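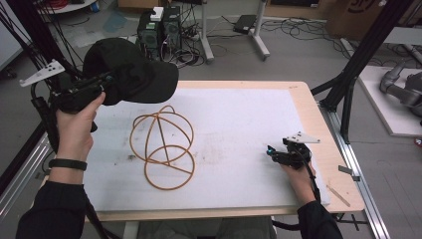 The cap in the left gripper, the wire stand on the board.

September 27, 2018

Third day of collecting for Clavia, and my shoulders know it. We do the cap task only this week. You take the cap with one gripper, bring it over the wire stand, put it down so it sits well, then take it off and begin again. The learning system needs to see this many times, from many starting positions, and so I try not to do it always in the same way. This is more difficult than it sounds. After one hour my hands have a habit already, and I must tell them to be a bit clumsy.

Today I made 39 good examples and threw away 11. Most of the bad ones were my mistake — I let go too early and the cap slid down on the board. Zoia Tkachuk says we should keep some of these, for the system must also learn how to recover. I am not sure. I put them in a separate folder and we will talk about it on Monday.

The plan is 600 for this task before January. When I wrote it on paper it looked possible.

I also wiped the board before lunch but the grey marks did not go away. I asked Zoia if this matters for training and she laughed, then she thought for a while and said maybe it helps.

Tomorrow the right hand should do more of the work. I favour the left too much. Must buy a softer wristband, and bring my own tea.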